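I almost didn't go. The open house was on a Wednesday, it started at 10 in the morning, and I'd have to drive all the way out to Plinotdale for it. But my friend Madhu Rajput had been bugging me for weeks (she works two doors down from the Begay building and had already peeked through the window), so I took the morning off and off we went.

If you haven't heard of Begay, don't feel bad, I hadn't either. They're a small outfit that teaches robot arms to do store jobs, and once a year they open the doors and let regular people wander around. You sign in, you get a sticker with your name on it, and you get a paper cup of coffee that is mostly hot water. There were 18 of us in my group, including a very serious boy of maybe nine who asked better questions than I did all day.

Our guide was Gudrun Haugland, who runs the shop counter project. She is tall and quick and talks with her hands, and she had us laughing before we'd even gotten our coats off. She started us in a little side room with a slideshow about Starivier, which is their name for the software that tells the arms what to do. I followed the first half! The second half had a lot of arrows in it.

Then we went into the big room and I forgot all about the arrows.

What I'd pictured was a factory, with big orange machines slamming around behind a fence. What they have is a store counter. Two white arms share one brown table, and the table is full of the stuff you'd grab on a road trip: Cokes in a clear rack, candy bars, a box of cookies, a sandwich, even a hot case with sausages on sticks. The idea is that a customer orders a few things and the arms put the order together on a tray. Madhu leaned over and whispered that she was starving, and so was I.

Gudrun told us the counter has been through 2,312 practice orders so far. She keeps the number on a whiteboard by the door and changes it herself with her thumb and a marker. I asked which item gives them the most trouble and she said "sandwiches" before I'd finished the question. A bottle is a bottle, she said. It's hard, it's round, it's the same every time. A sandwich is soft and it's a triangle, and if you squeeze it like a bottle you've made lunch for the trash can. They spent most of March on how hard to pinch. 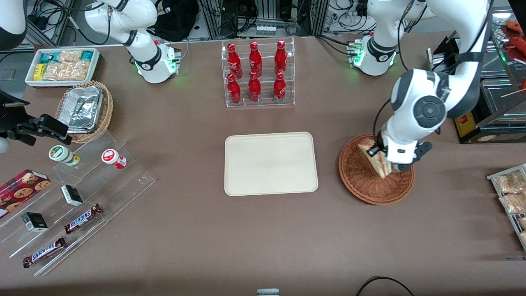
I could have stood there all day. It's slow, I should say that. If you're imagining a busy gas station at lunch, this isn't ready for you yet, and Gudrun was the first to admit it. She'd like the arms to work as fast as a teenager on their first shift, and after that she'll worry about the rest. The serious boy wanted to know what happens if somebody changes their mind in the middle of an order. She wrote that one down!

We finished up in the hallway, where a man from Gakon (they make parts for the grippers) had a table of rubber fingertips you could squish. I squished every single one. Some feel like erasers and some feel like gummy candy, and he let me keep 2 of them, so now they live on my desk and I fiddle with them on phone calls.

Madhu and I stopped for sandwiches on the way home, naturally. I held mine very carefully. She wants to go again next year and bring her dad, who fixed vending machines for a living and will have opinions. I've already told her I'm driving.

Contact | © All rights reserved | Back to top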